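Dreltine re-sorts its thin metal rods by end shape

The Dreltine parts store in Pidberg has finished the first stage of a new sorting system for thin metal rods, pins and shafts. The store holds 2,908 of these pieces, most of them removed from household goods and small tools over the years. At the close of the September stock check, 1,447 had been measured, labeled and moved to new drawers.

Until now the rods were stored by length alone. The method worked while the stock was small. As it grew, pieces of the same length but with very different ends were mixed in the same drawer, and a customer looking for a replacement had to go through them by hand. Staff at the counter recorded frequent cases in which a rod of the right length was sold and later returned with an end that did not fit its socket.

Under the new system the shape of the two ends comes first, the diameter of the shaft second and the length third. There are six end classes: plain cut, rounded, pointed, threaded, flattened and stepped. A piece is given one class for each end, and the wider end is always written first. Where the two ends have the same width, the classes are written in the order above. A rod with two plain cut ends is entered once as a double.

Diameter is read with a caliper at the middle of the straight part, and again near the narrow end if there is a visible taper. The larger reading goes on the label. Length is measured tip to tip, including any widened section. Bent pieces are set aside and are not straightened before measuring. Plating, color and surface marks are noted on the card but do not affect the drawer number.

The new drawers were supplied by Carrilho and stand along the back wall, to the left of the fasteners. The cabinet has 50 drawers, each with a felt base and a removable divider. The dividers run front to back, so that long pieces lie straight and can be lifted by one end. The old trays remain in use for rods still waiting to be measured. These can be bought, but the counter will not look up a match for them until they have been entered.

The catalog is kept in Funotix, with a printed copy at the counter. The printed copy is replaced at the end of each month. A search can be made with only one end class and a diameter, which covers the common case of a broken rod with one end missing.

Customers bringing in a part to be matched are asked to bring the whole part if they have it, and to leave it uncleaned if the end is worn. A worn end can usually be classed from the shoulder behind it, provided that the shoulder has not been filed. Parts are measured in the order they are handed in. Matching is free, and there is no charge if no suitable piece is found.

Slender rods that widen at one end and finish in a small rounded tip at the other make up the largest group entered so far. They have been given the first two rows of the cabinet. Several are close enough in size to be confused by eye, and the label should be checked before a piece is taken to the counter.

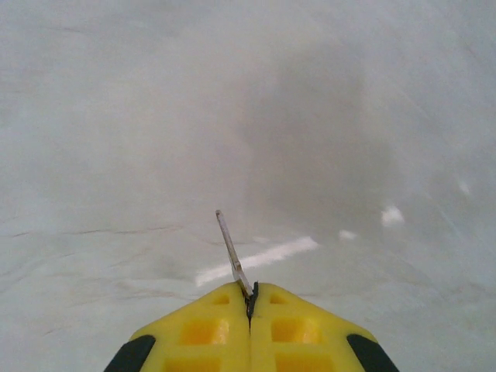
Ferenc Csonka would have put diameter first. In a written comment on the new catalog, Csonka argued that an end can be filed, cut or ground to suit, while a shaft that is too thick for its hole is of no use to the buyer. He also asked that "flattened" and "stepped" be merged, as many pieces could be entered under either and two people sorting the same tray would not get the same result.

Dreltine has kept the order as it stands but has changed the rule for mixed ends. A piece that is both flattened and stepped will be entered as stepped, with a cross-reference under flattened. Cards already written will be corrected when the drawer is next opened. Sorting of the remaining rods continues in the back room, starting with the longest tray. The counter is open during the work, and labels for the lower rows will be added as those drawers are filled.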